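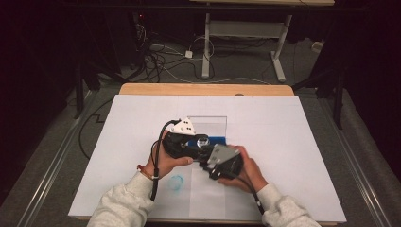 Hi all,

Sorry for the slow reply, I've been up to my elbows in tomato seedlings and only got to the list last night. Quoting Ineke so we don't lose the thread:

> We have 27 names down for the seed swap and I still don't know if
> people want beans in jars or in envelopes. Also, has anyone had luck
> with the Portela pole bean from saved seed? Mine sulked all last year.
> Ineke Verstraete

Envelopes, please! I did jars one year and spent the whole afternoon screwing lids back on. Plain paper ones are fine, with the variety and the year on the front in pencil (ink runs, ask me how I know). 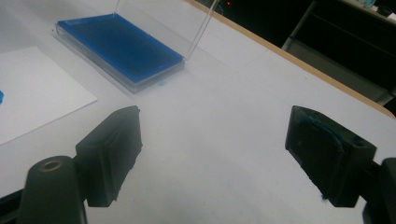
As for the Portela, yes, but mine sulked too until I quit planting it so early. Now I wait until the soil feels warm to my hand and put two seeds in each hole — then I leave them alone, which is the hard part. By July they're over the top of the poles and I'm leaving bags of beans on people's porches. I grew my first ones in 2000 from a handful Matilde Gouveia gave me, and I've saved seed every year but one (mice).

I can bring plenty of those, plus some purple podded ones I've lost the name of. Could somebody with a car pick up the folding tables from Jastthorpe? Mine is full of compost. 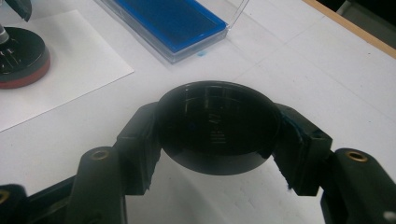 Posted by Veronika Holzer on 5/24/22

One more thing I forgot: Apostolos, do you still have any of that flat Greek parsley? I'd trade you beans for it, or a rhubarb crown if you can wait for fall.

Veronika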